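Wilma Paterson
Moving my mother's recipes out of a shoebox and into something the rest of the family can read. It has taken most of the winter. Writing down how I did it, because two cousins have asked and I'd like to type it once.

The box held 538 cards and scraps. I know because I numbered them in pencil on the back as I went. Do this first. I dropped the box in February and would have lost the order completely.

The order mattered. She didn't file by type of dish. She filed by who gave her the recipe, so all of Aunt Ruth's things are together, then the church ladies in Fallden, then the neighbors on Løken Road. If I had sorted them into soups and cakes I'd have lost half of what the box was telling me.

A lot of the cards have no title. One says "Hjørdis, the good one" and then lists flour, butter, sugar, cardamom, egg. No amounts for the cardamom. No oven temperature.

Hjørdis Björklund lived across from us until I was in high school. Her daughter still has the house, so I wrote to her. She wrote back that it's a flat cookie, rolled thin, baked hot and short, and that her mother used 2 teaspoons of cardamom and thought my mother used too little.

So that's one card done properly. I put the daughter's note in with it, with the date she sent it, and left my mother's card as written.

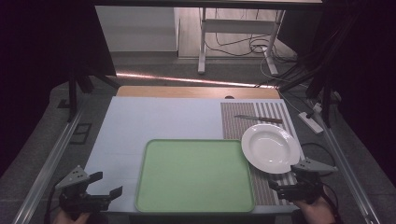 On that point, my rule is that I don't fix the cards. If she wrote "oleo" it stays oleo. If she spelled it "tumeric" it stays that way. Anything I know or found out goes on a separate line underneath with my initials. That way whoever has this next can tell which part is hers and which part is me.

Handwriting was harder than I expected. There are at least three hands in the box. My mother's is small and leans left. My grandmother's is in fountain pen and has faded to a light brown. The third I can't place. It shows up on 16 cards, all of them pickles or relish.

If anybody in the family had an aunt or a neighbor who made a lot of pickles and crossed her sevens, please tell me.

For faded ink, scanning in color worked better than black and white. I scanned everything in color, then made a second copy with the contrast turned up and kept both. The second copy is ugly but you can read it.

I tried reading the cards out loud into the phone to save typing. It was fine for the instructions and useless for the amounts. It wrote "for cups" every time. I went back to typing.

Things that were in the box and were not recipes: a receipt for tires, a bus schedule to Vonmont, a list of Christmas presents with mine crossed out and something else written in, and a church bulletin with a gravy recipe in the margin. I scanned those too. The present list is going in the back of the book. I got the sweater.

Measurements. "Butter the size of an egg" is two ounces, or close enough to cook from. "A slow oven" I've been treating as 300 and "a quick oven" as 400. "A can" is a problem, as cans have gotten smaller. Where a recipe calls for a can of something and comes out dry, that's the first thing I'd check.

I've cooked from maybe a tenth of them. The bean soup is as good as I remember. The molasses bread took three tries, and the third one was all right. The salmon loaf is not something I'm going to make again.

My brother asked why I don't just pick the best fifty. He may be right about what people will use. But I don't know which fifty those are for him, or for the cousins, and the ones I'd skip are the ones with the most writing on them. "Made for Dad's birthday, too much salt, he ate it anyway." That's on a meatloaf card I would have left out.

Printing. I got a price from the copy shop in Ponemance for a spiral binding. Spiral lies flat on the counter, and that's what I want. The hardcover quote came to more than I want to spend on a book that's going to get flour on it.

The originals go back in the box in the same order, with a sheet of acid-free paper between the worst ones. My niece has asked for it when I'm done. The newest card in there is from 2000, in my mother's writing, for a rhubarb cake. It just says "use the one on the blue card." I haven't found a blue card.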